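The Long Way Around a Loaf

By Vignesh Kamath

I learned to bake bread in January, in a rented kitchen with one working burner and an oven that ran hot on the left. My first loaf could have propped open a garage door. I ate it anyway, with a lot of butter, standing at the sink.
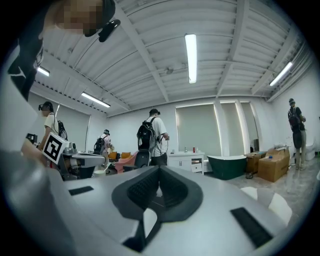
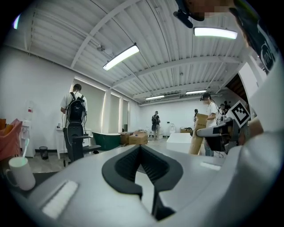
What got me hooked was the starter. Mine came from a bakery called Grosteretti, where the woman at the counter scooped some into a jam jar and told me to feed it every morning (she made it sound like a cat). I missed so many mornings! It went gray on top, it smelled like nail polish, and it still came back after 5 days of flour and water and me apologizing to it.

Then I started reading. Big mistake. Everyone online has a scale that measures to a tenth of a gram and strong feelings about tap water. I bought a banneton, then a second banneton, then a Jestetti lame with a curved blade that I used twice before going back to a steak knife.

These days I keep it simple. I mix 200 grams of starter into the dough after dinner, fold it a few times while the dishes get done, and leave it in the fridge overnight. In the morning it gets 20 minutes with the lid on, and then I take the lid off and hover – I'm a terrible hoverer – until the crust is darker than my mother would like.

She still buys sliced white from the store, by the way. I brought her a loaf last month and she asked if it was supposed to have holes that big. Then she toasted two pieces and asked me to leave the rest.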